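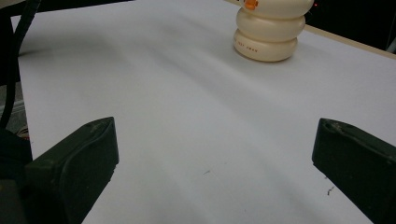
Letia, June

Valentina Quezada
Right, I've finally got the big white table clear enough to start sorting the toys for the Stetia hall sale, and of course the first thing I stood on it was the cream stacky one. Three fat round tiers and a little orange bit poking out at the top. I call it the snowman, though I couldn't swear to that!

Valentina Quezada
There's some tiny red lettering along the bottom tier too, and I can't make it out for love nor money, even with my reading glasses on. If anybody knows who made these, do shout. My sister says Kaker, but she says Kaker about everything.

Valentina Quezada
Prices next. Most of the small things will be 50p, same as last year, and the jigsaws 100 pence, or a pound to you and me (I will be doing the edges first to check, so please be patient with me). We have almost 40 jigsaws, bless you all.

Valentina Quezada
The snowman I'm dithering over. It's got such a lovely shine on its sides and I've grown rather fond of it, standing there at the far end of the table while I drink my tea.

Valentina Quezada
Still after carrier bags and a second cash tin, if you've one in a cupboard. Mrs Benítez has the hall key from four o'clock, so drop things in with her any time after that.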